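# Visit to the Corkent Training Centre, February

Three members of our office skills team attended the open morning at Corkent, where the centre presented its spreadsheet and database courses for the coming year. We were received by Halima Mfinanga, who outlined the timetable and the new booking arrangements.

The centre offers 174 course dates, most of them lasting one day. Courses may be held at Corkent or at the employer's own premises. The fee for a closed group on the two-day reporting course is 3630, with workbooks and follow-up support by email included.

We then joined a sample lesson on cleaning imported data. Emilian Rusu taught a group of seven, using a stock list with repeated entries and dates stored as text. The pace was steady, and each learner worked on a separate copy of the file. The exercise on lookups between two sheets overran, and the part on shared workbooks was shortened.
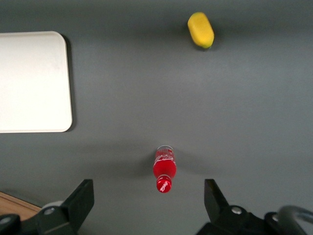
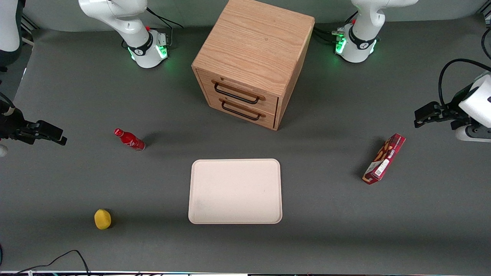 Bogdan Sârbu remarked over coffee that the lookup exercise should come on the second day, when learners have had an evening to practise with named ranges, and that he would prefer a short test of skills before booking. Ms Mfinanga replied that such a test is being prepared and will be sent to employers with the joining notes.

The afternoon was given to database queries. Our team found the printed guide clear, although its screenshots show an older version of the software. Corkent has agreed to send the revised pages before our next intake.

Requests for places should be sent to the training office by noon on the last working day of the month.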